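4.2 Flower arrangement with two arms

The second task family concerns thin, compliant objects that are placed in narrow-necked containers. We chose tulips because the stem, the leaves and the bloom behave differently under contact, and because a policy that has learned to handle rigid parts gains little from that experience. The station has two arms facing a light wooden tabletop, a fixed camera for the overall view and a small camera at the gripper. Glass vases were kept in the set on purpose. Depth estimates on ribbed or tinted glass are poor, and in the earlier Skultasix trials (Section 3.3) most placement errors could be traced to the rim of the container and few to the object in the hand.

Demonstrations were collected by teleoperation in June in the shared hall, with other stations in use at the same time. We made no attempt to screen off the background. Figure 3 gives the fixed view. 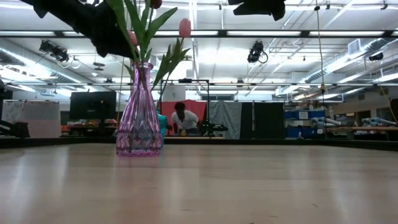
Figure 3. Fixed-camera view of the flower task. Both grippers are above the table; the left one reaches behind the leaves.

The left gripper in Figure 3 illustrates the main difficulty with the fixed view. Its end is hidden by foliage close to a bloom, and the contact state cannot be read from this camera. Operators dealt with this by moving their heads or waiting. The recorded policy input has neither option. A model trained on the fixed view alone therefore has to infer contact from arm pose, and our ablation (Section 5.1) suggests that it does so badly when the leaves are broad.

In total 3,890 episodes were recorded. Episodes were dropped if an arm stopped on a force limit, if a vase was knocked over, or if the time stamps of the two cameras drifted apart by more than 30 milliseconds. After this filtering 1,632 episodes remained, and all results below refer to the filtered set. The loss is large, and most of it is down to the time stamps; a firmware fault in the capture unit was found only after collection had ended. We did not try to repair the affected episodes by interpolation, as Berton and Ham did for rigid parts, since leaf motion is too fast for it.

Each retained episode was split into approach, grasp, transfer and release. Labels were set by two annotators working apart, and disagreements were settled by a third. The boundary between grasp and transfer caused the most trouble. A stem may bend for some time before the bloom moves at all, and the annotators differed on whether this bending belonged to the grasp. We settled on the first visible motion of the bloom, which is easy to apply but moves the boundary later than the gripper signal alone would suggest. 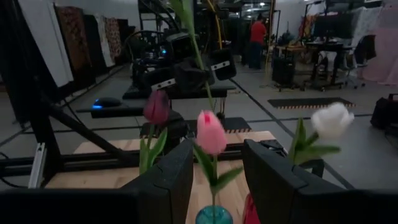

The gripper view was added to recover the contact information that the fixed view lacks. It is cropped to a square and passed through its own encoder, with weights that are not shared with the fixed-view encoder. Early and late fusion were compared, and late fusion was kept for all reported runs. The view is not free of occlusion either: part of the burgundy tulip disappears behind the left finger, and only the rim of the teal vase enters at the bottom of the image. Depth of field is a further limit, as the long stem running up through the centre is out of focus. We found, however, that a blurred stem is still a useful cue for the policy, provided that its direction can be made out. Sharpening the crops before encoding gave no gain and was abandoned.

The policy predicts short action sequences for both arms jointly. Predicting each arm separately gave smoother motion but more contacts between the two grippers above the vases, and these runs were stopped early. Training was repeated with 3 random seeds – the spread between seeds is given with each result in Section 5. No data from the rigid-part tasks was mixed in at this stage. The effect of mixing is treated separately in Section 5.4.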